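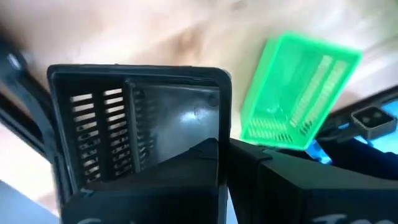
Waltraud Strobel has been sorting other people's clothes for 29 years and she still gets cross about hangers. Wire ones mostly. "They rust, they tangle, they go through your thumb," she says, before I've even got my coat off. She runs the swap shop at Pasdale, two rooms and a back kitchen behind the old bus garage, and what she likes is a basket. Black plastic, thick rounded rim, slots down the side so the air gets in. Jumpers go in those. Jumpers on hangers, she tells me, end up with shoulders like a rugby player.

We talk in the back kitchen as the front is heaving. It's June, so everyone is swapping out their winter things and looking for something to wear to a wedding. Tea in a measuring jug, two mugs. Door open. She gets up four times while I'm there and never loses her thread.

The way it works is simple enough. Bring clothes, get tokens, spend tokens. A coat is worth more than a T-shirt. Shoes only if the soles are sound. No money at all for the first 11 years, then the rent went up and she had to start charging at the door. "I hated that. I put it off and put it off. Then Heitmann sent the letter and that was that." Heitmann being the landlord, a family firm, perfectly polite she says, but a letter is a letter.

Did people stop coming?

"Some did. The ones who could afford it, funnily enough."

She grew up above a tailor's. Not her family's, they just rented the flat, but she was down there every afternoon picking pins off the floor with a magnet. Learned buttonholes at nine. Learned to swear at roughly the same time. When she moved here she got a job doing alterations at Indance, the dance school on the hill, and stayed 16 years. Eighty costumes for the Christmas show, most of them sequinned. "You find sequins in your bed. In the butter. I found one in my ear at the doctor's."

It was the waste that got to her. Costumes worn for two nights then binned, or shoved in a loft until the elastic went. She started taking them home and lending them out, then it was school uniforms, then somebody's mother died and there was a whole wardrobe to find homes for. "Good wool. Hand-finished hems. You can't put that in a skip."

I ask what people get wrong when they bring things in.

"They don't do the zips up." Long pause. "And they apologise. They say oh it's only old. Well yes, love, that's what we're here for."

She's less patient about cheap new stuff, which she sees more and more of. Seams that give way after two washes, labels still on. She holds up a sleeve to show me and pulls, not hard, and it comes apart with a noise like a crisp packet. That goes to rags. The rags go to Arivach, a workshop across town that stuffs draught excluders, and they'll take anything clean as long as theres no buttons. So the buttons come off, and Waltraud has jars of them. She's fond of the jars.

On mending she is strict but kind. There's a session in the evenings, from seven, bring your own thread if you're fussy about colour. Beginners start with a hem. Nobody is allowed to touch the good scissors, not even me, I asked.

And stopping? She's thought about it. Her knees aren't great and the stairs at home are steeper than they used to be. Her niece helps out and has ideas, a website, a booking system for the wedding outfits. Waltraud is not against it. "She can do the computer. I'll do the coats."

A woman comes in wanting a dinner jacket for her son, tall, thin, no idea of his chest size. Waltraud is up again, tape measure already round her neck, asking is he thin like a rake or thin like a door. I finish my tea and let myself out the side. The swap shop is open mornings from ten, door charge is whatever you can manage, and please do your zips up.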